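Menau Tabletop Clearing Set

A small collection about clearing a table: trays, foil pans, crumpled paper and the odd bits of plastic that get left behind when people have finished with a work surface. I started putting it together because I love this kind of everyday mess (yes, really), and because most of the tidying collections I had worked with stop at mugs and plates. Foil is so much more fun! It bends, it glints, it never looks the same twice, and it gives you a new set of highlights every time somebody nudges it an inch.

Maintainer: Despina Lungu
Current version: 3
Entries: 632

What's covered

The set is built from four groups of things, and every entry has at least one of them.

Trays. Mostly rigid plastic, used for sorting or holding. The blue ones turned out to be the easiest to annotate and I have a soft spot for them.

Foil pans. Shallow, rectangular, with raised rims. I label the rim separately from the inside of the pan, and I would do it again in a heartbeat even though it nearly doubled the labeling time for this group.

Paper. Flat sheets, torn corners, balled-up wads. Anything tan, beige or brown goes under "paper_crumpled" if it is crumpled and looks like paper. If the labeler couldn't tell, it goes under "wad_unknown", and please leave it there.

Small clear pieces. Little bits of transparent plastic. These are the hard ones, and the group I'm most excited about.

Sample views

Both show a white table, with the blue tray on the left and the foil one on the right.

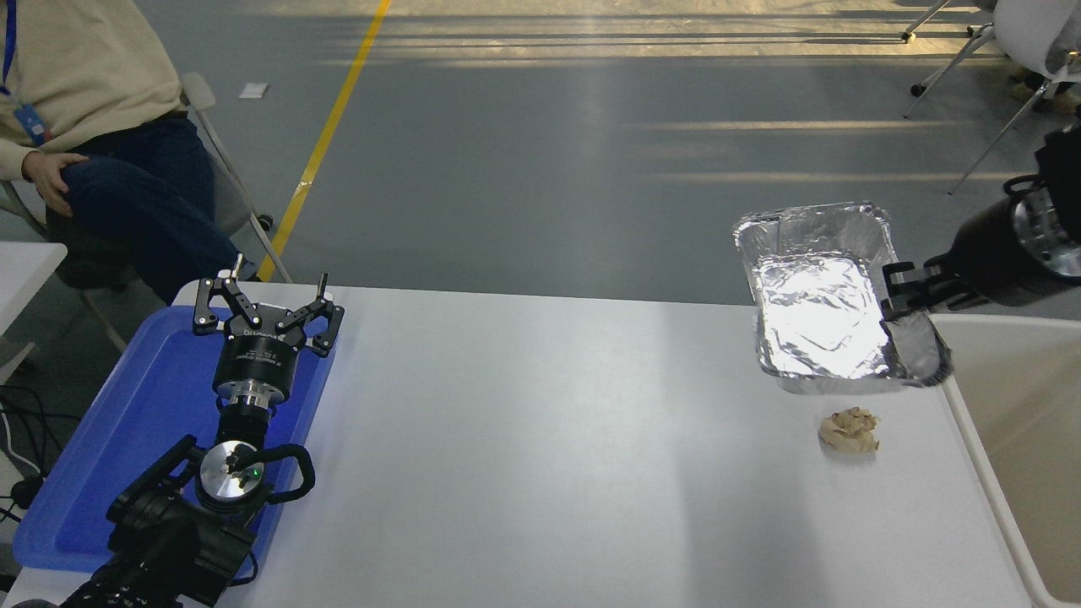
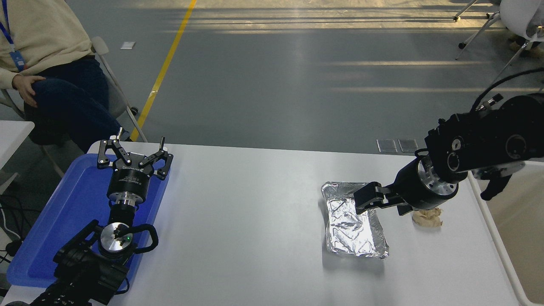

How the labels work

Each entry has a plain text file beside it with one object per line: a name, a condition and a place on the table. Places are coarse on purpose. We use left, center, right, near edge and far edge, and you can combine two of them ("center right", "far edge left"). I tried a finer grid in version 2 and people spent whole afternoons arguing over which cell a pan belonged to when it sat across three of them.

Condition is a single word. For foil it's smooth, crinkled, folded or torn. For paper it's flat, creased, crumpled or torn. Trays and clear pieces only get "whole" or "broken".

Things on the floor are labeled only if they would count as table clutter had they stayed up there. Floor markings and chairs are skipped. Bins get a name and a place, no condition.

Subsets

Gavrilă: white tables, foil and paper, bright surfaces. Start with this one if you're new to the set.

Urnier: darker tables and more trays, fewer pans. Good for checking that you haven't just learned "shiny thing on white".

Priline: the crowded one. Everything overlaps everything, and I adore it.

Known problems

Foil highlights sometimes wash out the rim, so the outline there is a best guess by the labeler. Look for the "rim_guess" flag.

Clear pieces are probably under-labeled. I went back over the Gavrilă subset looking for them and kept finding more, often near the far edge of the table. Urnier and Priline still need the same treatment.

"tan" and "beige" were used for the same paper by different labelers. Treat them as one color. A merge is planned.

Changes in version 3

Rim labels added for all foil pans.
Finer grid removed, coarse places restored.
5 duplicate entries dropped from Urnier.
Spelling of "aluminum" made consistent, at last.

Contributing

Corrections are very welcome, especially for clear plastic. Send the entry name and the line as you think it should read, one correction per line, and I'll fold them into the next version. If you have a tabletop of your own with good foil on it, get in touch before you label anything so we can agree on the names first.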